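Wistdale Community Hall Users' Group
Minutes of the meeting held July 18, 2019, in the small room

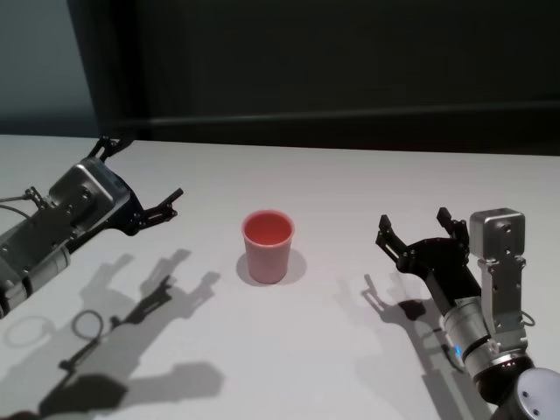 The meeting opened at 7 p.m. with 20 members present. The chair welcomed those who had not been before and asked everyone to sign the sheet by the door.

1. Minutes of the last meeting

Read and approved with one correction. Under "Kitchen," the line "the cups were thrown out" should read "the cracked cups were thrown out."

2. Matters arising

The side gate has been rehung and now closes without lifting. The key for the upper cupboard has not been found. A new lock will be fitted and two keys cut, one to stay on the hook in the kitchen and one to be held by the secretary.

The letter to the Petek Street residents about parking was sent. One reply came in, asking that cars not be left across the alley on dance nights. Agreed to put this in the hire conditions.

3. Cups and tableware

This item took up most of the evening.

The secretary reported that the hall no longer has enough cups of any one kind to serve a full room. What is in the cupboard is a mix of glass tumblers, china mugs left behind by hirers, and a few plastic ones. The lunch club has been bringing its own and taking them home to wash, and would like to stop doing this.

The meeting looked at plastic tumblers as a replacement. The pink one was generally liked. It is a plain tapered shape, a little wider at the rim than at the base, pale pink on the outside and a stronger coral red inside. A member from the lunch club said that the color inside would be a help to people with poor eyesight, who have trouble finding a clear glass on a white table. Another member thought tea would look unpleasant in it. It was pointed out that the tumblers are for cold drinks only and that the mugs will stay for tea and coffee.

Points raised in discussion:

Stacking. Members want tumblers that come apart easily. The old ones jammed together when put away damp, and two were split getting them loose.

Color. Some would prefer one color throughout. The playgroup asked for mixed colors so that children can remember which is theirs. After a show of hands it was agreed to buy one color, pink, and to let the playgroup mark its own with tape.

Washing. The supplier, Kondovitz, is to be asked in writing whether the tumblers can go in the dishwasher on the hot cycle. No order is to be placed until the answer is in.

Number. The secretary proposed 50. A second member proposed 80 on the grounds that some always go missing. Agreed on 50, with a further order if needed after the holidays.

Storage. The tumblers are to go on the middle shelf of the left cupboard, where children's helpers can reach them without the step stool. The glass tumblers will move to the top shelf. Chipped glasses are to be wrapped and put in the trash when the shelf is cleared.

Motion: that the hall buy 50 pink plastic tumblers from Kondovitz, subject to a satisfactory answer on washing. Moved, seconded, and carried with one vote against.

The member voting against asked for it to be recorded that she would prefer the hall to keep to glass for evening events. The chair said the glass tumblers would still be there for anyone who wants them.

4. Tables

The white tables were discussed next. They wipe down well and members are pleased with the smooth tops. Felt pen is still the main problem. The art class has been asked to put down paper first, and the class leader said this would be done from now on.

Scouring pads are not to be used on the tables. A note will go up over the sink, and the green pads will be taken out of the kitchen and kept with the floor-cleaning things.

A member asked whether the hall could buy cloths for evening functions. Left over until the next meeting, when somebody may have a price.

When tables are put away they are to be stacked top to top. They were found the wrong way around twice in the past month and one has a scratch near the corner.

5. Kitchen

The cold tap is dripping again. A plumber from Trerari has looked at it and recommends a new tap and not another washer. Agreed to go ahead.

The dish towels are taken home by whoever is on the list. The list has gaps in it for August. Four names were added at the meeting and the list is back on the refrigerator door.

Food left in the refrigerator after an event will be thrown out the next morning. It was asked that hirers be told this when they collect the key.

6. Money

The balance stands at $3,000 after the insurance was paid. Hire income was steady. The tumblers and the tap will both come out of the kitchen budget. The book sale is to be held again in the fall, and boxes of books may be left in the hallway but not in front of the fire door.

It was asked whether the hire charge should go up. No change this year.

7. Requests from hirers

The quilting group asked to start an hour earlier. Agreed, provided the playgroup has cleared the main room.

A request for a birthday party with a bounce house indoors was refused because of the ceiling height. The family will be offered the yard.

The choir asked for somewhere to keep its music. One shelf in the hallway closet was agreed. The old curtains now on it are to be offered to members first and then given away.

8. Any other business

The clock in the main room is slow. A new battery will be tried.

A pair of reading glasses and a child's blue raincoat are in the lost property box.

It was asked that the last person out check the back windows as well as the front ones.

The meeting closed at 8:40 p.m. The next meeting will be in August, on a date to be posted on the notice board. Items for the agenda should reach the secretary a week before.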